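Home | Guides | Cell safety | Bench notes | Contact

House rules for a robot that takes computers apart

Reading time: 4 minutes

I get asked fairly often how we keep our disassembly bench at Idcombe sensible, so I've finally typed up the rules we work to. They're written for a robot arm on an open bench pulling parts out of old desktop towers, but most of them would do for any small cell. Please read them alongside your own risk assessment and the manual for your arm – they don't replace either one!

Before anything moves

1. Unplug the tower and hold its power button in for 30 seconds. Do this even if it came off a pallet and hasn't seen a socket in years. The power supply stays shut, always. We don't open those by hand and we certainly don't let the arm have a go.

2. Take the side panel off yourself and lay the case down with the inside facing up. I used to let the arm try the panel too, and I got very good at picking panels up off the floor.

3. Give every part you take out a home before you start. Ours go on the left, well clear of the case, and drives stand upright so the gripper can find them again without a fuss.

4. Check the reach with the speed right down. Run the whole path once with the gripper open and your hand on the stop button (on it, please, and not somewhere near it).

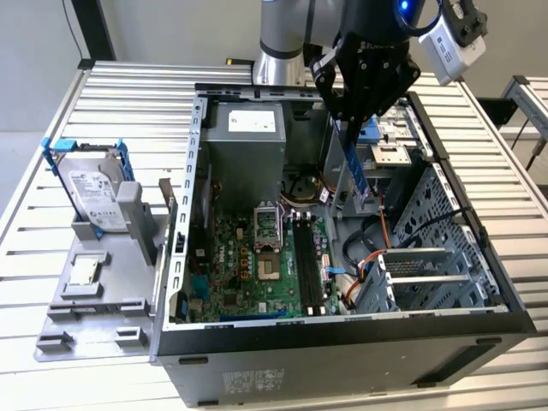 Gripper down in the drive area of a Dell tower, with a Seagate drive in its blue caddy over on the left.

While it's running

5. Limit the grip force for each kind of part and write the number in the job file. Plastic clips and caddies want far less than a metal bracket does. We keep ours in a program called Grurkex, and job 3602 is the one I copy whenever I set up a new tower, because its limits are nice and gentle.

6. Loose cables are the thing I worry about most. A finger that hooks a cable will happily drag the whole case along with it, so tuck them away by hand first and set the arm to stop if it feels a sideways pull. I can't stress this one enough.
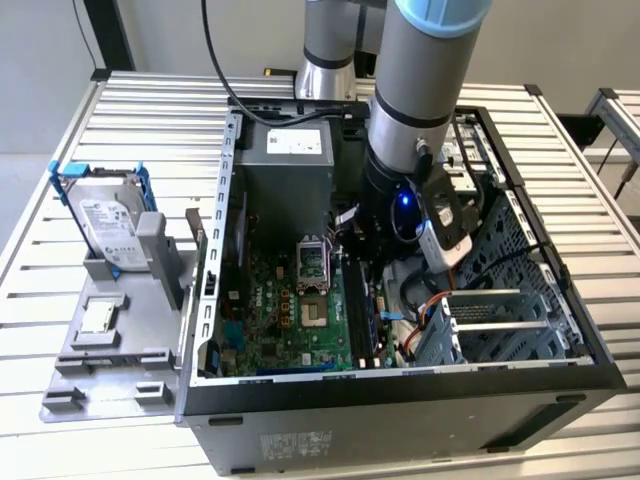 7. Nobody reaches in while the arm has power to its motors. Paused doesn't count! A paused arm can start again the moment the program gets the signal it was waiting for, and I've watched a very experienced person forget that with a screwdriver in their hand. Stop it properly, check the light, then reach.

8. If two arms share a bench, only one goes into the case at a time. Put that in the program as a proper lock, and test it by asking both to go in together at crawling speed.

9. After a failed grip, let it try again once. Two misses and it backs off and calls for a human. Before we had this rule it once had nearly 50 goes at the same latch over a lunch break, and the latch did not survive.

Afterwards

10. Park the arm high, cut the power, and look over the fingertips for chips or bits of plastic. Any hard drive goes straight into the locked box with its number in the log, since there may still be somebody's data on it.

11. Write down what went wrong, even the small stuff. We go through the log every December and I'd say half the rules on this page came out of it.

If you change the gripper, the bench or the type of tower, go back to rule 4 and do the slow run again. Yes, even if it's only new fingertips.

Related
Choosing a stop button you can find without looking
The Harawira checklist for shared benches
Setting grip limits in Grurkex
Notes from the Clerklow open day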